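Archiv > Listen > otura-dev > Tracking

Suche in dieser Liste Suchbegriff Los

Betreff: Re: [otura-dev] Marker-Pose springt bei flachem Blickwinkel
Von: Keegan Fraser
Datum: 23. Februar 2021

Raquel Gouveia schrieb:
> Mit Otura 3 kippt die Pose des Greifers zwischen zwei Lösungen,
> sobald nur eine Würfelfläche erkannt wird. Filterproblem oder PnP?

PnP. Bei einer einzelnen planaren Fläche gibt es zwei Minima, der Reprojektionsfehler trennt sie bei flachem Winkel kaum. Der Filter glättet den Sprung nur und verschleppt ihn.

Kritisch sind Ansichten wie diese, dazu kommt die Verzeichnung am Bildrand:
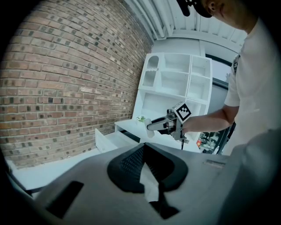

Greifer mit Würfelmarker, Sicht aus der Kamera des anderen Greifers

Ich habe 610 Frames mit dem Fisheye-Modell neu gerechnet. In 321 davon lag nur eine Fläche vor, alle Sprünge fallen in diese Gruppe. Entzerren vor der Eckensuche bringt wenig, Subpixel-Verfeinerung im Originalbild ist besser.

Aus der Kopfkamera ist die Lage günstiger, dort sind an beiden Würfeln je zwei Flächen zu sehen:

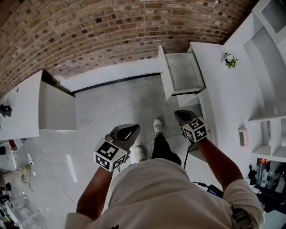 Mein Patch löst deshalb alle Ecken eines Würfels gemeinsam als starren Körper. Bleibt nur eine Fläche übrig, werden beide Hypothesen behalten und gegen die Prädiktion geprüft. Nach 100 ms ohne Entscheidung wird die Spur verworfen.

Offen: die Extrinsik zwischen den Kameras. Shirley, liegt die Kalibrierung im Plutix-Format vor?

Gruß
Keegan

Diese Website verwendet Cookies. Einstellungen Akzeptieren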